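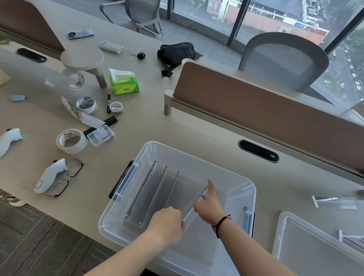
Chuensuk Regatta Results Archive

Last updated: January 2018

This repository holds race results from the Chuensuk match racing and fleet racing series, sailed out of Ristville. It covers 8 seasons, 174 races and 821 boat entries. The files were typed in from the club's printed result sheets and checked against the protest book.

Files

`races.csv` has one row per race: race ID, season, group, course, start time, wind at the start in knots, and a status of sailed, abandoned or shortened.

`entries.csv` has one row per boat per race. Columns are race ID, sail number, skipper ID, finish position, score code and points.

`skippers.csv` gives a skipper ID and home club. Names are left out for anyone who was under 18 at the time of racing.

`protests.csv` lists each hearing with the rule cited and the outcome. The written facts found are not included.

Scoring

Fleet races use low point scoring. Match races are scored one point for a win and zero for a loss, and penalty points taken off by the umpires appear in a separate column. Score codes (DNF, DNS, OCS, DSQ and so on) are kept as they were written on the sheet. In the first 3 seasons the race office used DNC and DNS for the same thing, and we did not try to sort them out.

Known problems

- Wind readings before the committee boat got its own instrument came from the Jerside breakwater, which reads low in a westerly.
- Start times are local and were rounded to the minute.
- Sail numbers were sometimes reused after a boat was sold. Join on skipper ID if you want to follow one person.
- The November series was moved inside the harbor twice. Those races have the course code H and should not be compared with the others on elapsed time.
- A blank in the finish column means the sheet could not be read. It does not mean the boat retired.

Loading the data

All files are UTF-8 with commas and a header row. The script `check.py` looks for duplicate finish positions and for entries with no matching race. Run it after any edit. Ties that were left standing on the water are listed in `ties.txt` so the script can skip them.

Corrections

Open an issue with the race ID and say what the sheet or your own records show. Lertchai Siriwan keeps the master copy and merges changes between series. Results changed by a later hearing get a new row in `protests.csv` as well.

License

Free to use for any purpose with credit to the Chuensuk series. The Prurex trophy logo in the `docs` folder is not covered.

3 comments

We use cookies to remember your settings. Accept | Manage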